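4.2 How co-drivers settle their notes between passes
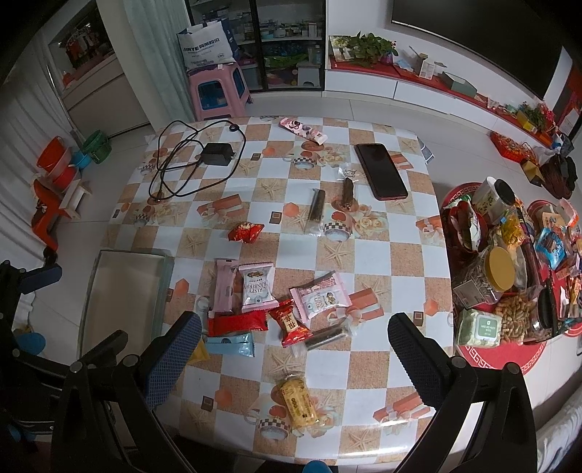 Figure 3. Dining table with wrapped snacks, a charging cable and a phone in a red case.

We turn now to the part of the study that we enjoyed the most, and that gave us the most trouble when it came to coding. Readers who have sat in a rally car will know that a stage is rarely driven only once. Crews go over the road at low speed during reconnaissance, write their pace notes, drive the stage in anger, and often come back to it in the afternoon, by which time the gravel has been swept aside and the ruts have deepened into something quite different from what was written down. What we wanted to know was how much of the notebook changes along the way, and who in the car asks for the change.

Our corpus for this section holds 476 corrections taken from the notebooks of crews who entered both the Vanhove and the Stornen rallies. A correction, for our purposes, is any mark made after the second reconnaissance pass, whether it is a crossed-out number, a word squeezed into the margin, or (as happened more often than we had expected) a small arrow whose meaning the co-driver had to explain to us later, sometimes with a good deal of laughter. Corrections made during the first pass were left out, as those pages are really drafts and the crews think of them that way.

Two kinds of correction stand out. The first has to do with corner grade, where a bend is moved up or down the driver's scale, usually by a single step. The second has to do with distance. Crews were quite relaxed about a straight of 400 meters being written a little long or a little short, but they fussed a great deal over anything at 100 meters or less, where the next call has to be out of the co-driver's mouth before the car has settled from the last one. Wim Michiels, who helped us with the early coding, suggested that we treat these short links as part of the corner that follows them. We tried it for the Stornen stages and found it sensible, and we have kept to it throughout.

The question of who asks for a change is harder, and we would like to be open about that. Some co-drivers remembered clearly that the driver had complained over the intercom. Others were sure the idea had been their own, and the driver was just as sure of the opposite. Where the two accounts could not be brought together we marked the correction as shared, following the practice set out by Dewulf in his notes to the Trasix coding sheet. Wouter Dewulf was also kind enough to recode a portion of the Vanhove pages for us, and our disagreements with him were nearly all over those little arrows.

The home visits began in February and were kept informal. We sat down with each crew, opened the notebook, and let them talk us through the pages in whatever order they liked. The last visit took place on 11/04/2018, with a crew who had retired from the Dranis stage at Stornen and were still rather sore over it. Their notebook is the most heavily corrected in the corpus, and we look at it more closely in Section 4.3.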